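Tile sleeping mats

A tile mat is a bed cover made of small hard pieces strung together in rows, and I've slept on one every summer since my aunt gave me hers. Most are bamboo. The pieces look a lot like mahjong tiles, so plenty of people call them mahjong mats.

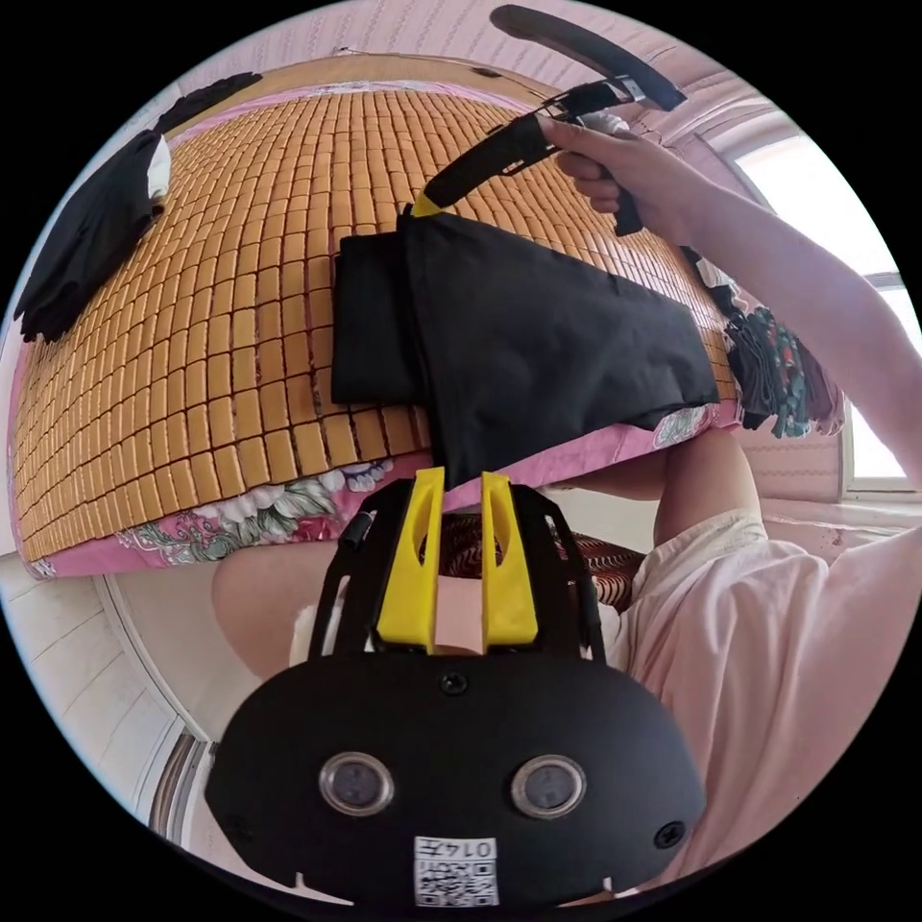
Tile mat over a floral bedsheet.

The idea is simple enough: a hard, smooth surface doesn't hold heat the way a thick cotton pad does, and air gets into the gaps. Mine has lasted eight summers – the cord went once, and Gobnait McGrath restrung it for me with fishing line! Two things to know when
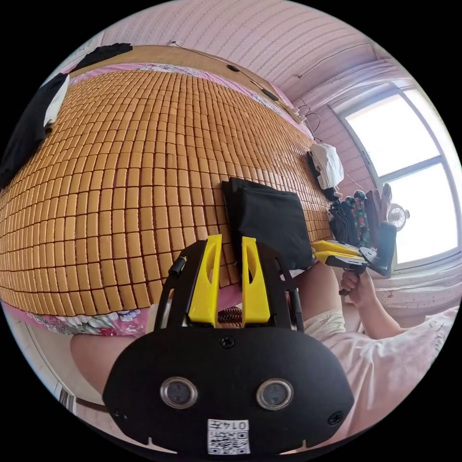 you buy one: check how the cord is knotted at the corners, and lie on it first if the shop lets you (some edges pinch, and long hair gets caught).

Cleaning is easy. I wipe mine with a damp cloth, let it dry in the shade and roll it up in October. Never fold it against the rows. 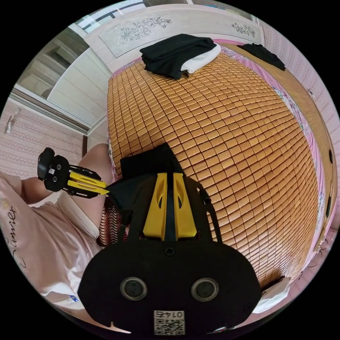
Woven rush and rattan mats are the older cousins, softer and lighter but quicker to fray. I like them for naps. Tile mats are heavier and stay put, and they make a decent flat surface for sorting laundry too, with something like that black fabric showing up nicely against the bamboo. Grass mats smell better when new, I'll give them that.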